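From: Leif Toft
To: Davura bead and stringing list
Date: 2018-10-10
Subject: Re: Knotting between pearls, silk or nylon?

Hermine Kaufmann wrote:

> I have been asked to restring a necklace that belonged to my aunt. It is a single
> strand, graduated, and the old thread has gone grey and furry near the clasp. There
> are knots between the pearls at the front but none at the back, which makes me think
> somebody has already repaired it once.
>
> I have only ever strung glass beads on wire. My questions are whether I should use
> silk or nylon, how much thread to allow, and whether I can wash the pearls before I
> start. I also can't get the needle through some of the smaller ones. Do I open up
> the holes or buy thinner thread?
>
> Hermine

Hermine,

I'll take these in a different order, as the last one decides most of the others.

Don't open up the holes until you have tried thinner thread. Most of the time the hole is fine and there is a plug of old silk or glue in it. Poke it through gently with a twisted wire needle, working from both ends. If it won't shift, leave the pearl overnight on a damp cloth with the hole facing down and try again the next day. Only if that fails would I use a hand reamer, kept wet, turning it between finger and thumb. Never use an electric drill for this. I split two pearls that way when I was starting out and they can't be mended.

On silk or nylon, I use silk for anything real and nylon for glass or plastic. Silk knots sit down tighter and the strand hangs better. Nylon lasts longer and doesn't soak up skin cream, so if your aunt's necklace is going to be worn every day there is a case for it. The people at Ammann only stock nylon now, but the shop in Draltness still has carded silk with the needle attached. Buy the size that just passes through your smallest pearl doubled. If it goes through singly with room to spare, the knots will slip into the holes and you'll have to start again.

For length, I allow twice the finished necklace plus a hand's width at each end if I am knotting on a single thread, and double all of that if the thread is doubled. Stretch the silk before you use it. I hang mine from a door handle overnight with a pair of scissors tied to the bottom. If you skip this the strand will grow over the first few months and you'll see thread between the knots.

Washing: wipe them, don't soak them. A soft cloth, lukewarm water, a very small amount of plain soap, then a second cloth with water only. Do it after you have cut the old strand, one pearl at a time, and let them dry flat on a towel for a day before stringing. No ultrasonic cleaner, no vinegar, no toothpaste. I mention toothpaste as it was recommended on this list in September and I don't agree with it at all.

Before you cut anything, get a bead board or a folded towel with a groove in it, lay the whole strand down, and cut it there. With a graduated strand you want to keep the order. If you do drop them, sort by size first and then match left and right sides by colour in daylight.

The bare section at the back may not be a repair. Plenty of strands were made that way to save time, with knots only at the front and then a few by the clasp. I would knot it all the way round. It will come out slightly longer, so check it still suits whoever is going to wear it.

For the knots themselves, make a loose overhand knot, put the point of a fine awl or a darning needle in the loop, walk the knot down against the pearl, then slide the needle out as you pull. Practise on cheap glass ones first. My first strand took me 11 evenings and I undid most of it. These days I can do one of more than 200 small pearls over a weekend, but my eyes complain.

Use gimp (French wire) where the thread goes through the clasp. It costs very little and that is where strands usually break. Three pearls on each side of the clasp should have the thread passed back through them, with a knot after each one. Check the hole size on those before you start, as they have to take the extra thickness.

If you would like to see it done, I'm at the Stostiditz bead table until 7 most club nights and can bring my board and some spare silk.

Leif

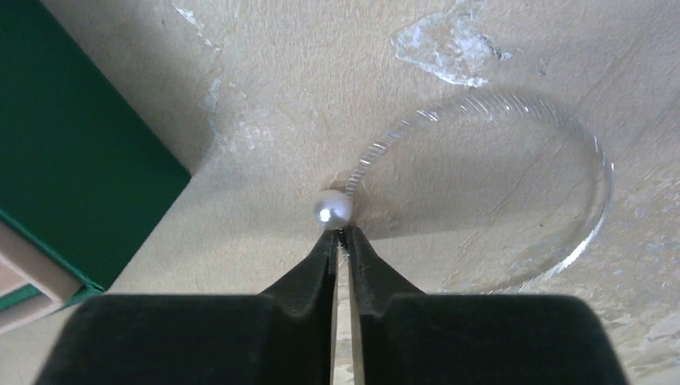 Small round white pearl bead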